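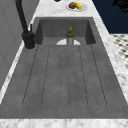
Dark grey sink, white marble worktop.

December 4, 2023
By Sabina Biswas
3 minute read

Hello all at the Rathnayake Fund! Time for my second update on the Kandurlow community lunches, and I've got plenty to tell you (grab a cuppa).

We've now served 901 lunches since you said yes to us in March, which still makes me grin when I type it. Gasalstead is our busiest spot by a mile. The Kekness sessions were slow to get going, I'll admit. The bus times changed in the summer and people were turning up just as we were packing away, so we moved lunch back half an hour and numbers have picked up nicely.

Money next. The veg bill is higher than I put in the bid, mostly onions and tinned tomatoes, would you believe. I've covered it by dropping the printed menus and we are £96 under budget overall. I'd like to put that towards a second soup kettle if you're happy with that? The old one takes 90 minutes to heat up and I've run out of things to chop while I wait.

The cooking mornings have been lovely. We did flatbreads, dal, a very lumpy leek and potato soup, and a crumble that went so fast I didn't get any. Some 40 people have asked for the recipes, so I'm typing them up in the evenings, slowly!

One thing that hasn't worked is the Friday breakfast. Hardly anyone came, and I've stopped it for now. I'd rather put those hours into Kekness.

Receipts are in the post to you, and the spring menu will follow once I've agreed prices with the greengrocer.

Sabina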